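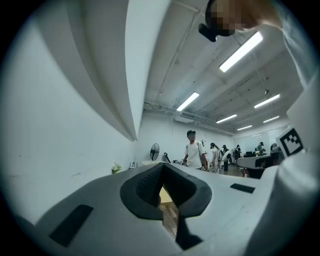

Srisuk Training House, Taltville: the tray and table room, September intake

1/ Srisuk Training House is pleased to share practical information on the tray and table room for trainees joining us in September. This thread covers the room itself, the furniture, the trays, and the way each session is closed. Trainees are asked to read it in full before the first morning.

2/ The tray and table course prepares trainees for work in guest houses, residential homes, and small dining rooms. It is a short course and a hands-on one. The intake is limited to 32 places, all of which have now been offered. A waiting list is open for our second site in Gristville.

3/ Sessions begin at 8:30 a.m. The door is opened at 8:15. Trainees who arrive before that time may wait in the front hall, where there is seating and a water fountain. Coats and bags are left in the hall lockers and are not brought into the room.

4/ The course is led by Danang Subramaniam, who joined Srisuk from our Perkness site. Questions about lessons, assessment, or missed sessions should go to Mr. Subramaniam directly. Questions about fees and certificates should go to the front office.

5/ A word on the tables. We teach at a small square wooden table with a light top. Many trainees expect a long dining table on the first day. A small table is harder to set well: one wide tray takes up much of the surface, and every item placed beside it must be given a proper position.

6/ The standard tray for the first part of the course is white and rectangular, with raised rims. It is set down in the center of the table, square to the edges, with an equal margin on the left and the right. Trainees will practice this placement many times before anything is put on the tray.
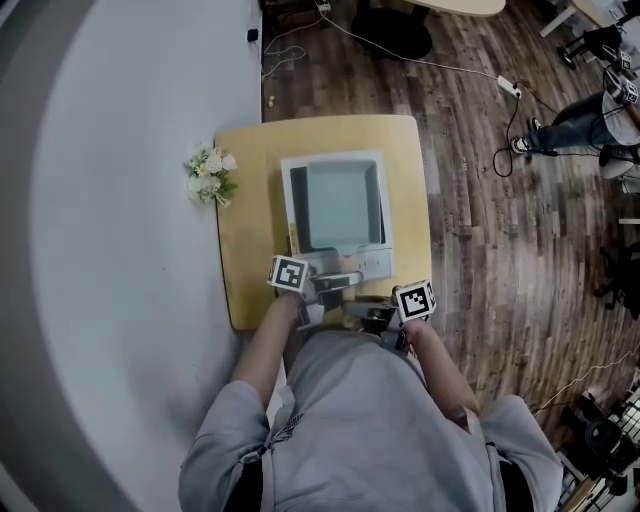

7/ The tray is always taken by the near edge or by both short sides, and never by one corner. Both hands stay on it until it is fully at rest. If it needs to be moved after that, it is lifted and set down again. Dragging a tray marks the tabletop and is noted in assessment.

8/ Flowers. We use artificial flowers for practice, white with green leaves. A bouquet belongs to the side of the tray, toward the far corner of the table, where it does not come between the guest and the meal. Fresh flowers are used only on assessment day and are supplied by the house.

9/ We are sometimes asked whether trainees may bring their own vases, cloths, or napkin rings. The answer is no for the first half of the course. In the second half, one personal item may be added to a setting with the agreement of the instructor — please ask before the session and not during it.

10/ The floor is dark brown wood plank. Flat shoes with a clean, soft sole are required. Chairs and tables are lifted when they are moved. Spills are wiped at once with the gray cloths, which are kept apart from the white cloths used for trays. Water must not be left standing between the planks.

11/ Power strips are switched off at the close of every session. Anyone walking with a loaded tray should look over the route first and ask for a cord to be moved if one crosses it. This applies to instructors as well as trainees.

12/ Assessment is marked out of 100. Placement and handling carry the largest share, followed by cleanliness, order of work, and timekeeping. A trainee who falls short may repeat the assessment once without charge. Results are given in person by the instructor and then confirmed in writing.

13/ The course fee is $798. It covers instruction, the use of all trays and linens, and one assessment. It does not cover shoes or travel. Trainees paying in installments should have received a schedule from the front office. If yours has not arrived, please send us a message through this account. 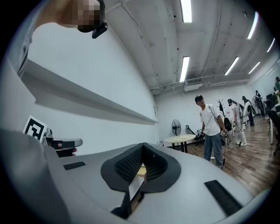
14/ Storage is the subject on which we receive the most questions. Trays go back to the rack in the hall and are stood on their long side, clean and dry. Linens go in the marked hamper. Nothing is to be put down on the long gray ledge that runs along the white wall, even for a moment. It is narrow, and a tray rested there is easily knocked by a passing shoulder. Trainees who need a place to set something down should ask for a side table.

15/ The ceiling beams and pipes in this room are exposed, and we have been asked whether decorations may be hung from them for assessment day. They may not. Please report any drip or unusual noise overhead to the front office right away and move linens out from under it.

16/ At the close of a session, trainees work in pairs. One wipes the tabletop and the tray rims. The other checks the floor and returns the flowers to their box. Pairs then change places and check each other's work. Mr. Subramaniam signs the room sheet once both are satisfied.

17/ Former trainees often tell us that closing was the part they remembered best. Pongsak Thongdee, who completed the course at Perkness and now manages a breakfast room, wrote to us: "I still check the rims with my thumb before I put a tray away." We have passed his note to the instructors.

18/ Visits to the room may be arranged for family members and prospective employers. Visits take place after 3 p.m. and are limited to two guests at a time. Visitors are asked to leave any table that has been set for assessment as they find it.

19/ A printed copy of these notes will be available in the front hall. The Gristville site follows the same rules on trays, linens, and footwear, but its opening hours differ and will be posted separately from this account.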